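Food storage container

A food storage container is any lidded box, jar or tub you keep food in after you've bought it, cooked it or failed to finish it. I've been writing the household entries on this site for a while now, and this one gets more mail than all the rest, so I've rewritten it from the top and put in the things readers keep asking me.

History

People have been covering food for as long as they've had any to spare. Clay pots with flat stone covers came early, then waxed cloth tied with string, then glazed crocks, which my grandmother still used for pickles. Glass jars with sealing lids arrived in the 1800s and changed winter eating completely (peaches in February!). Plastic tubs came into ordinary kitchens after World War II, and by the time I was a kid every cupboard had a stack of them with at least one orphan lid.

Materials

Glass is heavy, doesn't stain and goes from fridge to table looking respectable. Stainless steel is great for lunches but can't go in a regular microwave. Most of what's sold today is plastic, and most of that is polypropylene, the stuff with a 5 inside the little triangle. It bends a bit before it breaks and puts up with warm food pretty well. Clear, stiff tubs may be something else entirely, so flip yours over and look before you heat anything in it. 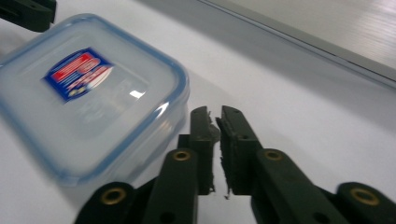
Lids and seals

I'll admit I care more about lids than boxes. There are three main families. The press-on lid is one soft piece that grips the rim, and it's cheap and fine for dry crackers. The screw lid belongs on jars. Then there's the gasket lid, where a strip of softer material, usually silicone, gets squeezed between lid and box. Gasket lids hold soup in a backpack, which I have tested on two continents with only one ruined library book.

The weak point is the groove the gasket sits in. Water and crumbs hide there, and black spots follow. Pull the strip out with the handle of a teaspoon - never a knife - wash it in warm soapy water and let it dry all the way before you press it back.

Sizes and stacking

Square boxes waste less shelf than round ones, and round ones are easier to scrape clean. I go back and forth on this every couple of years. My current kitchen has squares in the fridge and rounds in the freezer. If you're buying a set, get several of the same size so the lids swap around, and ignore the tiny sauce cups unless you really do pack a lot of sauce.
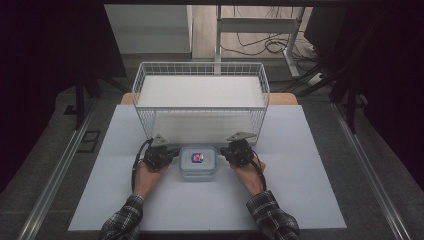
Household entries
Text: Anatole Texier
Checked by: Dorottya Bognár
Last revised March 16, 2025

Keeping food safe

A good lid slows drying and keeps smells from wandering, but it doesn't stop food from spoiling. Cooked leftovers should be in the fridge within 2 hours. Split a big pot of stew into shallow boxes so it cools faster, and leave a little headroom in anything headed for the freezer.

Stains and smells

Tomato sauce turns plastic orange, and turmeric is worse. A paste of baking soda left on overnight helps with fresh stains. Sunlight helps too - I put mine on the windowsill all through October and the curry shadows faded a good deal. For onion smell, crumple a sheet of plain newspaper inside, close the lid and forget it for a day.

See also

Canning jar
Gasket
Lunch box
Refrigerator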